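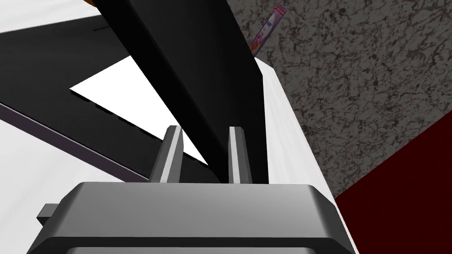
Cómo grabo demostraciones en simulación para entrenar una política (y que luego sirvan)

Actualizado el 17/05/2026

Llevo desde enero grabando demostraciones teleoperadas en Tevo para un proyecto pequeño que llamo Malik, y como ya me han preguntado varias veces por el foro cómo lo tengo montado, lo dejo escrito de una vez. Aviso de que soy bastante desordenada explicando, así que si algo no se entiende, a los comentarios.

Doy por hecho que ya tienes el simulador instalado y un brazo cargado que se mueve cuando se lo pides. Si todavía estás peleándote con los drivers de la gráfica, vuelve cuando ganes esa batalla (¡ánimo!, yo perdí una tarde entera con eso). Lo que cuento va de lo que viene después: sentarse delante del mando y grabar episodios que un modelo de imitación pueda aprovechar.

Lo que uso

Tevo como simulador, en la versión estable. Limow para grabar, que se engancha al bucle de simulación y va guardando imágenes, estado de las articulaciones, apertura de la pinza y la acción enviada. Y para teleoperar, un Trollex, el mando de seis grados de libertad con el gatillo analógico. Se puede hacer con teclado, lo he hecho, y no se lo deseo a nadie: los movimientos salen a tirones y el modelo aprende los tirones con una fidelidad admirable.

De disco, más del que crees. Las imágenes de muñeca se comen todo.

Paso 1. Define la tarea en una frase

Antes de abrir nada, escribe la tarea en una frase con verbo, objeto y destino. Si te sale una frase con tres comas, son varias tareas y van en carpetas separadas. Yo empecé con "ordenar la mesa", que suena estupendo y no hay quien lo etiquete. ¿Cuándo está ordenada una mesa? Cada día lo decidía de una manera distinta, y claro, la mitad de los episodios terminaba donde la otra mitad seguía trabajando.

Ahora escribo la frase en el campo "instruccion" de Limow y la dejo idéntica en todos los episodios de esa tarea, misma mayúscula, mismo punto final. Si más adelante quieres variantes de lenguaje, se añaden después con un script, no a mano mientras grabas.

Paso 2. Coloca las cámaras

Uso 2 cámaras: una fija que mira la mesa desde un lateral y otra montada en la muñeca, detrás de la pinza. La fija da contexto. La de muñeca es la que salva los agarres, y también la que más guerra da al configurarla.

Con la de muñeca me fijo en que los dedos entren por la parte de abajo y que quede sitio libre por encima. Si subes demasiado la carcasa en la imagen pierdes justo la zona a la que te estás acercando; si la bajas demasiado dejas de ver las puntas y ya no hay manera de saber si el objeto está entre los dedos o al lado. Yo muevo el montaje un poquito, abro y cierro la pinza entera, vuelvo a moverlo, y así hasta que veo las puntas en todo el recorrido.

Una cosa muy tonta que me costó encontrar: en Tevo la cámara de muñeca hereda el campo de visión de la cámara del visor si no le pones uno propio. O sea, que si un día tocas el zoom del visor para mirar algo de cerca, te cambia el dataset. Ponle su valor en el archivo de escena y olvídate.

Cuando la tengas como te gusta, guarda la transformación y no la vuelvas a tocar. Si la tocas, dataset nuevo. Sí, entero. Mezclé una vez episodios de antes y de después de mover la cámara unos milímetros y el modelo llegaba siempre corto, tardé una barbaridad en sospechar de eso.

Paso 3. Prepara los arranques

Cada episodio debería empezar en un sitio un poco diferente. En la configuración de reinicio de Limow hay una sección "inicio" donde puedes dar rangos para la pose del brazo y para la posición de los objetos. A mí me gusta variar la altura y el giro de la muñeca bastante más que el desplazamiento lateral, pero eso depende de tu mesa.

Ojo con los rangos enormes. Parece que cuanta más variedad mejor, y luego la mitad de los arranques deja los objetos en sitios a los que el brazo no llega, o metidos unos en otros, que la física del simulador se pone nerviosa y salen disparados. Haz una tanda de reinicios sin grabar, solo mirando, y ve recortando.

También incluyo arranques en los que la muñeca mira hacia el suelo o hacia fuera de la mesa, sin ningún objeto a la vista. Al principio los descartaba por feos. Ahora los quiero, siempre que la cámara fija vea la mesa, ya que enseñan al modelo a buscar cuando se pierde, y te aseguro que se va a perder. Empiezas con la pinza abierta y vacía, giras despacio hacia la zona de trabajo y a partir de ahí haces la tarea normal.

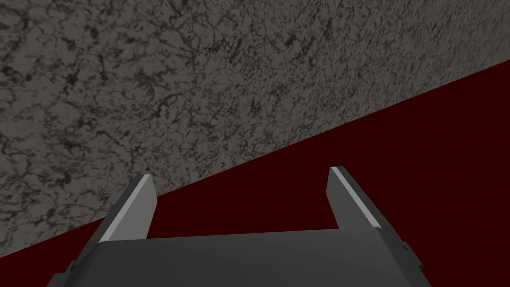 Paso 4. Practica antes de grabar

De verdad. Haz la tarea con la grabación apagada hasta que te aburra. Tus primeros intentos van a tener dudas, paradas a medio camino, rectificaciones raras, y todo eso se aprende. Yo pongo música y me doy un rato de calentamiento cada vez que me siento, incluso en una tarea que ya me sé de memoria, porque la mano se enfría.

Mientras practicas, decide tu estrategia y cásate con ella. ¿Entras por arriba o de lado? ¿Cierras la pinza del todo o te quedas en cuanto hay contacto? Cualquiera de las opciones puede valer. Lo que lleva mal un modelo sencillito es que unas veces rodees un obstáculo por la izquierda y otras por la derecha sin motivo: promedia y se va derecho contra él.

Paso 5. Graba

El ciclo que sigo es este:

Reinicio la escena y espero a que todo deje de moverse. Los objetos a veces caen desde un pelín de altura y tardan en asentarse.

Arranco la grabación con el botón lateral del Trollex. Enseguida empiezo a mover, sin quedarme pensando. Esos fotogramas quietos del principio son veneno, el modelo aprende que lo correcto al empezar es no hacer nada y ahí se queda, tan feliz.

Hago la tarea a velocidad constante, más lenta de lo que me pide el cuerpo.

Al soltar el objeto, me retiro un poco hacia atrás y corto. Que el final se parezca siempre al mismo final.

Marco el episodio como bueno o malo en el momento. Limow te deja hacerlo después, pero después ya no te acuerdas de si aquel agarre fue limpio o lo enganchaste de chiripa.

Para una tarea sencilla grabo 50 episodios buenos, entreno algo rápido con eso y miro dónde falla antes de grabar más. Ya sé que apetece grabar una montaña de golpe y quitárselo de encima, pero si hay un error en la configuración lo tienes repetido en la montaña entera. Con las piezas alargadas o con huecos me hizo falta subir a más de 70, y aun así hay orientaciones que se le atragantan.

Los objetos finos y articulados merecen párrafo propio. Las varillas, las estructuras abiertas, todo lo que deja ver el fondo a través. Vistos desde la muñeca cambian muchísimo de aspecto con un giro pequeño, y además los propios dedos te tapan trozos justo cuando te acercas. Mi consejo es acercarse en dos tiempos: primero te colocas a cierta distancia con el objeto bien visible, corriges el giro ahí, y solo entonces avanzas. Si corriges el giro con los dedos ya encima, acabas empujando.

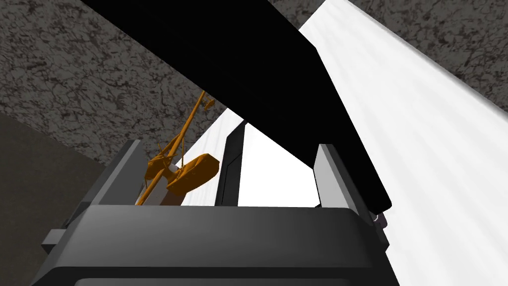

Con los objetos grandes y oscuros pasa otra cosa. Un objeto negro mate, plano, casi no da pistas de profundidad, y si encima cruza por delante de la cámara te come media imagen. Yo pongo la luz un poco más lateral para que al menos se distingan los cantos, y vigilo la exposición sobre las superficies blancas, que en Tevo se queman con una facilidad tremenda. Si el blanco se satura, las sombras de contacto desaparecen y te quedas sin la mejor señal de que la pinza está a punto de tocar la mesa.

Y no quites los estorbos de en medio. La tentación es dejar la mesa despejada para ir rápido, y sí, vas rápido, y luego el modelo solo sabe trabajar en mesas despejadas. Deja alguna cosa que no tenga que ver con la tarea y cámbiala de sitio entre episodios.

Paso 6. Revisa lo grabado

Toca la parte pesada. Abro los episodios en el visor de Limow a velocidad doble, con las dos cámaras en paralelo y la gráfica de apertura de la pinza debajo. Busco sobre todo:

Fotogramas congelados o repetidos. Si el simulador se atasca, la imagen se queda quieta mientras las acciones siguen corriendo y ese episodio ya no hay quien lo arregle.

Agarres en los que la gráfica dice "cerrada" y el objeto sigue en la mesa. Normalmente van fuera. Si el reintento es limpio, a veces lo dejo en una carpeta aparte que llamo "recuperaciones".

Atravesamientos: un dedo metido dentro de un objeto, un objeto medio hundido en el tablero. Parecen detalles y son física imposible que luego el modelo intentará repetir.

Finales cortados antes de tiempo. Me pasa más de lo que me gustaría, suelto el botón en cuanto veo que ha salido bien y me cargo la retirada.

Borrar duele, ya lo sé, con lo que cuesta grabar cada uno. Yo no borro, los muevo a "descartes" y así me engaño un poco.

Paso 7. Exporta y apunta

Al exportar, comprueba que el estado y la acción están en las mismas unidades y en el mismo marco de referencia. Limow guarda por defecto las acciones en el marco de la base, y mi código de entrenamiento las esperaba en el de la pinza. El entrenamiento converge precioso en los dos casos, la curva de pérdida bonita como ella sola, y luego el brazo se va a saludar al techo.

Después reproduce un par de episodios exportados en la misma escena, mandando las acciones grabadas tal cual. Si el brazo repite la tarea, bien. Si se desvía poco a poco, mira la frecuencia de control, que casi siempre es eso.

Y lleva un cuaderno. El mío es un archivo de texto cutre con la versión de la escena, qué cámaras había, qué cambié y de qué humor estaba. Lo del humor va en serio, las sesiones que grabo cansada tienen movimientos más bruscos y se nota en las gráficas.

Problemas que me habéis contado

La pinza vibra al cerrar. Baja la ganancia del gatillo en el perfil del Trollex y ponle una zona muerta pequeña al principio del recorrido.

Las imágenes y las acciones van desfasadas. Activa la grabación síncrona en Limow. Va más lento, el simulador espera a cada fotograma, pero a cambio todo cuadra.

El modelo se para justo encima del objeto y no baja. Casi siempre hay pausas ahí en tus demostraciones. Recórtalas o vuelve a grabar bajando sin detenerte.

El archivo de escena y mi perfil del mando están en la carpeta de Malik, en "config". El script de recorte de pausas lo subiré cuando le quite las rutas absolutas, que ahora mismo solo funciona en mi ordenador.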